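Guardar la vajilla por color y tamaño: informe final del trabajo de taller

Autor: Krum Hodžić
Asignatura: Taller de Proyectos II
Entrega: 7 de diciembre de 2018

1. Planteamiento

El trabajo parte de un problema doméstico. En la cocina compartida de la residencia Brurkelis la vajilla de plástico se guarda sin orden. Los cuencos grandes acaban dentro de los pequeños, los vasos se quedan en la encimera y cada persona que cocina tiene que sacar media estantería para encontrar lo que necesita. Se propuso estudiar si un criterio de recogida sencillo reducía el tiempo de guardado y si los usuarios lo mantenían sin que se les recordara.

Se compararon 2 criterios. El primero ordena por tamaño: el cuenco más grande abajo y los demás encima, de mayor a menor. El segundo ordena por color y asigna a cada color un sitio fijo en el estante, marcado con una etiqueta.

2. Material

Para los ensayos de estantería se usaron cuencos y vasos de la serie Koyama, comprados en varios colores. El estante es un módulo Stakport de 4 baldas, montado junto al fregadero. Las etiquetas se imprimieron en papel adhesivo Grolach y se cambiaron una vez, en agosto, porque las primeras se despegaban con el vapor.

El presupuesto del material quedó por debajo del límite de 500 euros que fija la asignatura. La partida mayor fue el estante.

3. Método

Se registraron 162 recogidas. Cada una empieza cuando el participante coge la primera pieza de la mesa y termina cuando suelta la última en el estante. El tiempo se tomó con cronómetro manual. Los participantes conocían el criterio que debían seguir, pero no el tiempo que habían hecho en intentos anteriores.

Antes de cada recogida las piezas se repartían sobre una mesa auxiliar. Se dejaban separadas y sin apilar, con algún vaso volcado. La posición se cambiaba en cada intento para que los participantes no memorizaran el recorrido.

Se anotaron como error las piezas colocadas en una balda equivocada, las pilas que se caían y las piezas olvidadas en la mesa. Si el participante corregía la colocación antes de terminar, no se contaba el error, aunque el tiempo seguía corriendo.

4. Resultados

El criterio por tamaño fue más rápido en las primeras sesiones. No hace falta leer ninguna etiqueta y las diferencias entre cuencos se ven enseguida. El fallo más repetido apareció con los cuencos de tamaño intermedio, que se apilaban en cualquier orden y dejaban la pila inclinada.

El criterio por color empezó peor y mejoró con la práctica. Al final del periodo los tiempos de ambos eran parecidos, y el de color daba menos piezas mal colocadas. Los errores se concentraron en los tonos próximos, sobre todo entre morado y magenta cuando la luz de la cocina estaba encendida y los fondos brillaban.

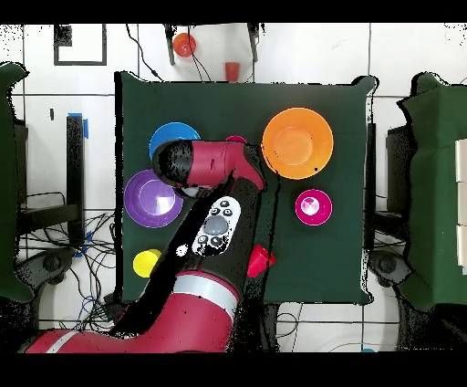

Tiempo de lectura: 3 minutos

Los cuatro cuencos, azul, morado, naranja y magenta, son el caso más claro de cómo se combinan los 2 criterios. El naranja es el mayor y se reconoce tanto por el color como por el tamaño. El magenta es pequeño y tiene el centro rosa pálido con reflejo, igual que el morado tiene el suyo lavanda con brillo blanco. El vaso rojo está tumbado y hay que enderezarlo antes de apilarlo.

5. Conclusiones y trabajo pendiente

Para una cocina con muchos usuarios se recomienda el criterio por color, siempre que no se compren juntos tonos que se confundan. Para una cocina pequeña basta el criterio por tamaño.

No se estudió qué pasa con las tapas. Tampoco se midió el guardado con las piezas mojadas, que es lo habitual después de fregar. El estante sigue montado en la residencia y las hojas de registro están en la carpeta del taller.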